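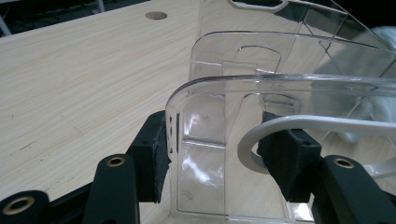

The key to the lodge at Rurnska was in a metal box by the woodshed, and the code didn't work.

Úna Ó Súilleabháin tried it again with her gloves off. It was October and already dark at six. Behind her the two minibuses stood with their engines running, and her aunts were watching her through the windscreen of the first one.

"Try it backwards," said Kwok-wai Sin.

"Why would it be backwards?"

"I don't know. Try it."

She tried it backwards and it didn't open. She rang the owner, a man called Yu, who picked up on the ninth ring and said the code had been changed after the last party and he was sorry, he should have sent a message. He read her the new one. The box opened.

The lodge slept 30, according to the listing. Úna had paid a deposit of 2,000 in March, out of her own savings, and had spent the months since collecting it back from her relatives. Most had paid. Her brother had not, and he was the first through the door. He put his bag on the bed in the big room upstairs, the one with the view of the lake.

"That's for Mam," Úna said.

"She won't want the stairs."

"She asked for it."

He moved his bag, but only as far as the landing.

By eight they had the stove lit and had found the plates. The hot tub was broken, with a note taped to the lid. Kwok-wai peeled potatoes at the sink and didn't say much. He had been to one of these weekends before, at Brutura, when he and Úna had known each other for about 12 weeks, and he had learned to stay near the food.

Her mother came down at nine in her coat.

"It's cold up there," she said. "And you can't see the lake."

"It's dark, Mam. You'll see it in the morning."

"Your father and I had the front room. The year we came with the Clikum crowd. You could see it at night then – there was a light on the jetty."

Úna hadn't known they had been here before. She had picked the place from a list because it had enough beds.

"Which year was that?"

"You weren't born." Her mother sat down by the stove and held out her hands to it. "It was 41 steps down to the water. He counted them out loud, carrying me."

Kwok-wai put the potatoes on. Úna took the torch from the hook by the back door and went out to see if there was still a light.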